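**Laundry tip: let the towel arm do the boring part**

The Zevov folding kit from Stukura costs $1,849, a lot of money to avoid a chore I mostly avoided for free. Still, after 19 loads I have a few pointers.

Shake every towel out before it goes on the table. The two fingers grab whatever is closest, and a wad going in is a wad coming out.

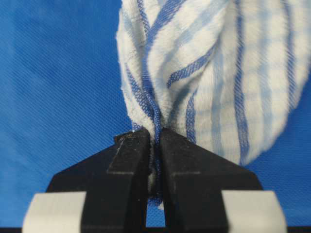
*Striped terry towel in the grip, stripes going every which way.*

Thick bath towels do better on the slow setting. Skip fabric softener, too; my slippery ones kept landing on the floor. Wipe lint off the fingers every few loads.

Fitted sheets? The manual gives them one page, and the page says "not recommended." I've had the same policy for years.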